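Foro > Actualidad > Política
Tema: Y ahora qué hacemos los que perdimos?

mareabaja37
13 de marzo
Llevo sin dormir bien desde el recuento. 108 votos. Por 108 votos nos gobierna un partido que quiere cerrar el centro de salud y vender el solar a Kauppinen. Lo decían en el programa, punto 3, nadie se lo leyó. Tengo miedo, así de claro. Miedo de lo que aprueben en el primer pleno – y de que a la gente le dé igual.
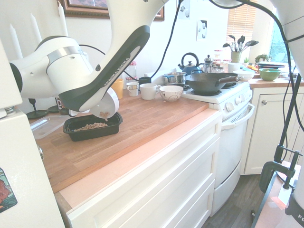 Mi madre va a ese centro cada dos semanas. El siguiente está a 37 km y sin autobús directo. Que alguien me explique cómo va a ir.

tornillo_suelto
A ver, tranquilidad. "Vender el solar" no sale en el programa, pone "estudiar usos alternativos". No les voté pero tampoco inventemos.

mareabaja37
Usos alternativos jajaja. Lo mismo pusieron con el mercado y mira, Fluvelex con el aparcamiento de pago.

Esley
Lo del mercado fue con el gobierno ANTERIOR. El vuestro. Memoria, por favor.

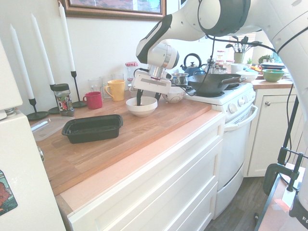
Y ya que estamos: yo sí les voté. Ni soy fascista ni quiero cerrar nada. Quería que arreglasen las calles, que llevamos años pidiendolo. Si me insultáis cada vez que entro, pues no esperéis que os firme nada.

pan_con_tomate
Esley nadie te a insultado aquí. En el otro hilo sí, vale, y estuvo feo.
Yo iría a lo práctico. Para meter una pregunta en el pleno de abril hacen falta 100 firmas de empadronados. Eso se saca en una mañana en la puerta del súper.

tornillo_suelto
100 firmas para que te contesten "se está estudiando". Yo pediría el informe por escrito, por registro. Tienen que contestar con papel y sello.

pan_con_tomate
Las dos cosas. No son incompatibles.
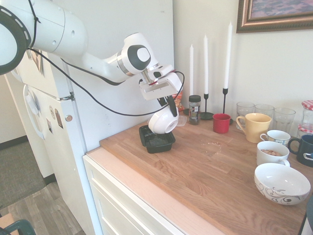 El modelo de pregunta que usaron los de Trodanwood para lo del colegio nos vale cambiando cuatro cosas. Lo busco y lo cuelgo luego, ahora voy con prisa.

Esley
Si el texto habla solo del centro de salud, firmo. Si metéis lo del fraude en el recuento, no.

mareabaja37
Yo lo del recuento lo quiero meter. 108 votos y una mesa que cerró tarde, perdona pero huele.

tornillo_suelto
Pues entonces tampoco cuentes conmigo. Perdimos y ya.

mareabaja37
Vale, vale. Solo el centro de salud. Pero sigo pensando lo que pienso. Quien tenga imprersora que avise.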